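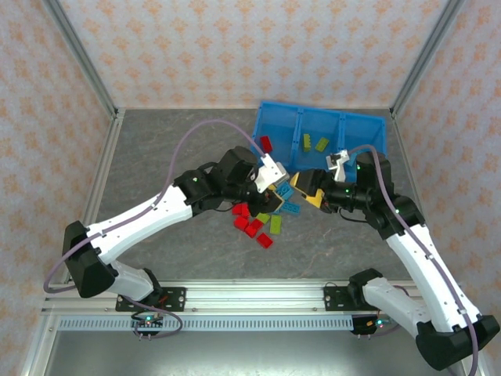

Two-arm brick sorting with the three-compartment tray.

How to check a sorting success rate before you believe it

Papers on two-arm sorting like to quote one number. I don't trust it until I've rerun the task myself, and neither should you.

1. Write down what counts as a success before the first trial. A brick on the rim of the tray is a miss. So is one in the wrong compartment, whatever colour the authors say they meant.

2. Scatter the bricks by hand each time. Dalibor Čierny's Iler policy looked great from 3 saved layouts — then lost more than 15 points when we mixed them up.

3. Run 18 trials per policy and keep all of them. No restarts for a "bad grasp".

4. Score each arm separately. One arm can do all the work while the other waves about, and the total won't show it.

5. Swap the tray's position for the last 8 trials. If the score collapses, the policy has probably memorised where to drop things.

Report the raw counts beside the percentage.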